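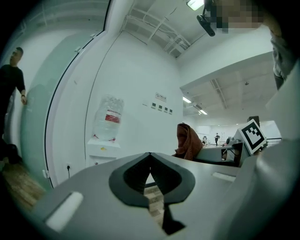
*The frosted glass, the white wall and the wood floor I'll be going on about below.*

# Getting a wood-look floor clear and clean when there's stuff along every wall

I clean the front room at Palley most evenings (it's shared between us and the Kamov people), and for a long time I did it badly. I'd sweep the big open part in the middle, feel great about myself, and skip the edges. Guess where all the crumbs live! So this is the order I do it in now, after Laine Bite watched me one night and very kindly asked if I'd considered starting at the wall.

## What you need

- a dry microfiber mop
- a small hand brush
- a bowl with 2 cups of warm water and a tiny squirt of dish soap
- a couple of cloths you don't love
- a basket for whatever turns up on the floor

## Step 1: Pick up first, sweep second

Walk the whole room once with the basket before you touch the mop. Little dark things are the worst on planks like ours, where the brown and tan and walnut all run together. A dropped glove or a pouch can sit right up against something white and I'll still walk past it twice. I go slowly, and I look at the bottom corners of anything that stands on the floor.
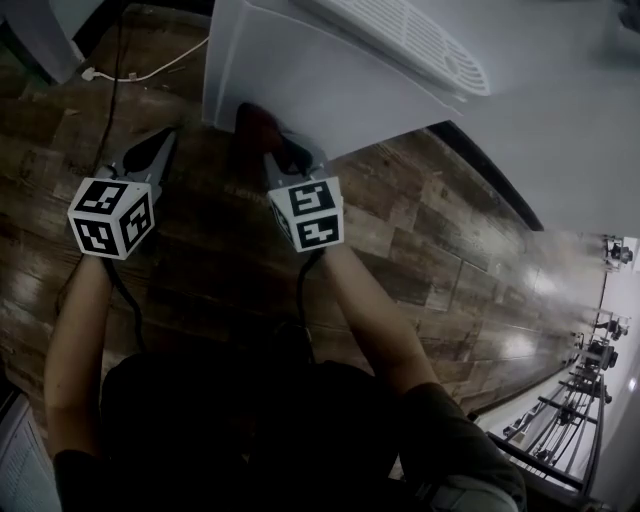

Get down low for this part if your knees allow it. Anything soft, pick it up by the middle and give it a shake over the basket, then drop it in. Don't stop to sort! I used to stand there wondering who owned what, and it ate up half my evening. Sorting comes at the end, when you can sit down.

## Step 2: Edges

Take the hand brush and go along the baseboard, pulling the dust out toward you in short strokes. A black baseboard shows every bit of lint, so wipe the top of it with a barely damp cloth when you're done. Lift cables and brush under them - please don't yank. I did that once with a lamp at Gagnon and I'm still hearing about it.

## Step 3: The water dispenser

Drips dry into cloudy little rings, and a dry mop only slides over them.

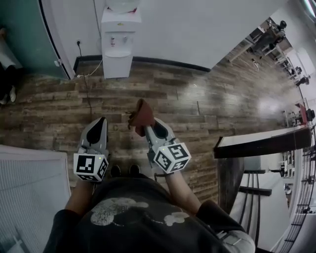
Empty the drip tray if yours comes out, rinse it, and dry it before it goes back. Then wring a cloth nearly dry and do the floor at the foot of the dispenser, staying well away from the outlet. I leave the cloth on a stubborn ring for 50 seconds and it wipes right up.

## Step 4: The middle, finally

Mop the way the planks run, in long passes, starting at the far end and backing toward the door. Shiny floors show streaks when the light comes in low, so I check mine from the bright side and redo any dull patches.

## Step 5: Sort the basket

Duyên Hồ put a shelf up for lost things, and whatever is still there after 7 days goes to the Peromley donation box. Rinse the mop head and hang it up to dry.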